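Chapter 6
Budgeting for a Work Cell

After reading this chapter you should be able to list the cost lines in a small automation purchase, separate one-time costs from yearly ones, and prepare a request that a purchasing office can act on.

6.1 The arm is one line

When Shireen Mabaso took over equipment planning at Ridbridge, a textile sorting company, she was handed a quote for a two-arm cell and asked whether the figure was complete. It wasn't. The quote covered the arms, their grippers and the controller. It left out the frame, the mounting rail, the work surface, cabling, storage for small parts, and the hours needed to put all of it together.

Each of these items is cheap next to an arm. Added up, they came to $1,784 on the Ridbridge job, and none of it had been approved. The order waited until the next budget period, in April. 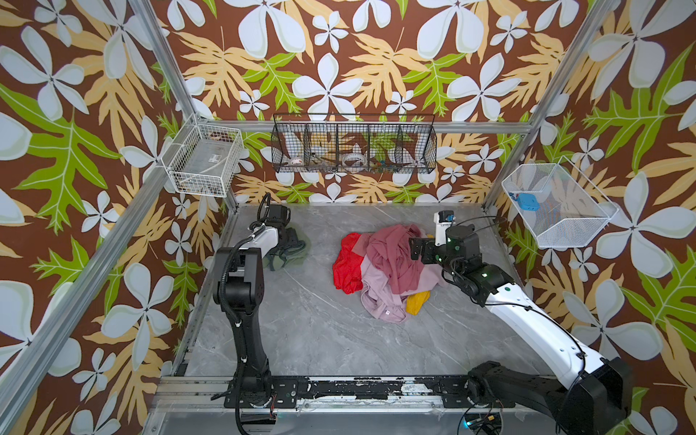

Figure 6.1 A two-arm clothing cell. The arms share one rail along the near edge; wire baskets hang on the walls.

Study Figure 6.1 with a cost sheet in hand. Corner posts, crossbar, wall covering, floor surface, rail and baskets all have to be bought or made by somebody. So do the cables and the ties that hold them to the arm. The garments are a cost too – test stock wears out and should be listed as a consumable.

6.2 One-time and yearly costs

Mabaso's second request used two columns. Under one-time costs she put $400 for the frame and $459 for the rail and its plates. Under yearly costs she put $400 for replacement gripper parts, with a note that the supplier, Kasprzak, would hold that price for the first year only.

Keep the columns apart even when the amounts are small. Many companies pay for them from different accounts, and a mixed total will usually be sent back.

Key terms: work cell, consumable, one-time cost, yearly cost, spare parts allowance

Before you go on
Choose a piece of equipment you use at work or school. Write down every item that had to be in place before it could run, and mark each one as a one-time or a yearly cost. Keep the list – you will need it in Section 6.4.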